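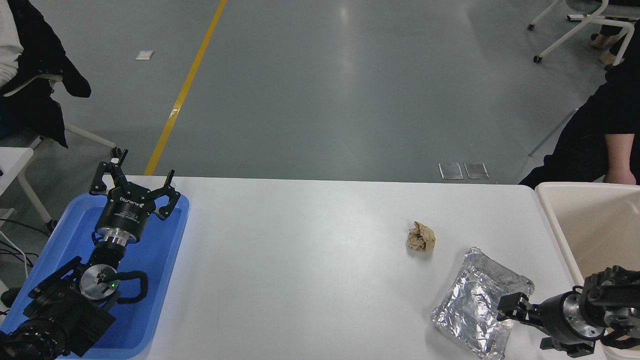
Lorna Whitcastle, Chapter Author and Lecturer in Book History

Chapter 4: The Rental Library and Its Readers

Before we get to the cheap paperback, I'd like you to spend a little while with the shops that came before it, where a reader could take home a mystery or a western for a few cents a day (and pay dearly for bringing it back late!). The Gerna shop in Darkgate is my favorite case. Its shelves held 3000 titles, nearly all of them fiction, and its ledger for March lists 1036 loans, 300 of them for a single line of desert adventures from the publisher De Graaf. 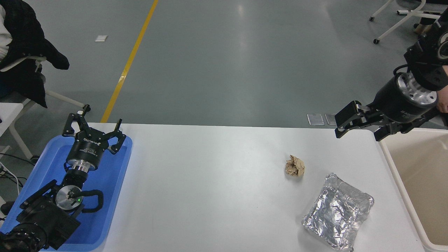

Rental copies led hard lives, and you can learn a great deal from the wear on them: rubbed spines, stamped endpapers, a date slip pasted over another date slip. When you handle one for the exercises, give yourself room and keep any loose leaves together. A tray with raised rims, like the blue one across the left end of the white table, does that job nicely. Write down every stamp, even the smudged ones, before you turn to the story itself.

We'll begin with a Tovanero western that went out 30 times, and with the penciled notes its borrowers left in the margins.

Textbook > Part Two > Chapter 4
Last updated: 16 December 2021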